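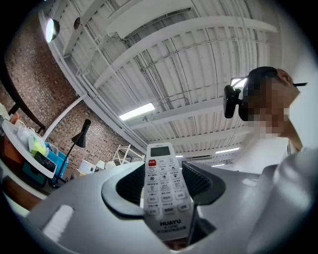

Fenbridge Robotics Club Forum > Student Projects > Handheld gripper data collection

Thread: Thin rigid objects - finger pad slip and episode rejection

torque_budget
Posted 8th August

Status for the summer project group. We are using the handheld grippers to record demonstrations for the household objects task. The target is 3,000 accepted episodes before the policy gets retrained. We have 800. The rejection rate on thin rigid objects (remotes, phone cases, rulers) is well above everything else in the set, and I would like to settle the cause before we record more of them.

The failure I keep seeing in review: object is grasped upright, fingers close on the two long edges, wrist rotates, object pivots between the pads. The operator then corrects with the other hand and the episode is unusable. It happens most with remotes. The HUAYU one with the red power button is the worst of the lot.

Proposal: swap the current pads for softer ones across all units and re-record the class.

kelp_static
I don't think pad hardness is the problem. If you clamp a narrow object by its edges, you have two small contact patches and the object will rotate around the line between them. The moment depends on how far the center of mass sits from that line. On a remote with batteries in the lower half, grasping high on the body gives you a long lever. Grasp closer to the batteries and most of the pivot should go away with the pads you have.

torque_budget
The operators were told to grasp near the middle.

kelp_static
Middle of the length is not the center of mass. Take the remote, balance it on a pencil, mark the spot with tape, then look at where people are grasping in the rejected clips.

m5_washer
Agree with kelp on the mechanics, disagree on the conclusion. We can't train operators to find the balance point on every object and then expect the policy to generalize. Real people pick up a remote wherever it's convenient. If the hardware only tolerates a good grasp, the hardware is too weak for the task.

Also, softer pads have a cost. We tried the Clakitz silicone sheet in May and it picked up dust within one session. Friction was fine at the start and poor at the end, so the episodes from the two halves aren't comparable.

drift_zero
Was that the 5 mm sheet or the thin one?

m5_washer
5 mm. The thin one tore at the fingertip where the pad curves.

drift_zero
Then I would not rule out silicone. 5 mm is too thick for that finger profile. It shears sideways under load, so the object moves even when the surface doesn't slip. On video that looks the same as a pivot.

torque_budget
Can we tell the two apart from the existing recordings? I would prefer not to run a separate test if the data is already there.

drift_zero
Probably not from the gripper camera alone. The fingers cover the contact area. You could track a printed feature on the object (the brand text on a remote is good for this, high contrast) and compare its angle to the fingertips. Angle change with no translation is a pivot. Translation first is shear or slip. It needs clips where the text stays in focus, and at that distance some of ours don't.

kelp_static
The head camera view might fill that in.

drift_zero
Only when the operator is looking at the object. Half the time they are already looking at the place target. It's also too far away to resolve a few degrees.

istex_intern_b
New to the group, so correct me if this was covered. The Istex log has finger width for every timestep. If the pads are compressing, width should keep falling after contact. If it holds flat and the object still rotates, compression isn't the cause. That doesn't need any image processing.

m5_washer
Width resolution is the catch. The encoder is on the drive side and there's backlash in the linkage, so small changes disappear.

istex_intern_b
I pulled 100 rejected clips from the remote class to check. Width is flat after contact in most of them. I take the point about backlash, but the trigger is held closed during the lift, so the linkage should be loaded in one direction the whole time.

kelp_static
That is a reasonable argument. Loaded one way, the backlash mostly drops out.

m5_washer
Mostly. I'd still want to see it with a dial indicator on one finger before anyone quotes it.

torque_budget
Fine. Plan as I understand it:

1. Mark the balance point on each remote and ruler. Marks go on the back so they don't show up as a cue in the images.
2. One operator records two sets on the current pads, one grasping at the mark and one grasping high.
3. Repeat both sets with the thin silicone, edges trimmed back from the curve.
4. m5_washer does the dial indicator check on the Matsuda bench.

No pad change on the other units until that is done.

m5_washer
The back isn't safe either. Some clips have the object face down at the start. Use clear tape and feel for the edge.

torque_budget
Clear tape, then.

drift_zero
Please also fix the lighting setup between sets. The bright spot washed out the front of the remote in two of my clips and I lost the printed text completely. Desk lamp only, same angle for all four.

kelp_static
For the record, I still expect set one to pass on the current pads.

m5_washer
And I still say that only shows a careful operator can work around it. Bench is free after the print job finishes. I'll post the indicator readings in this thread.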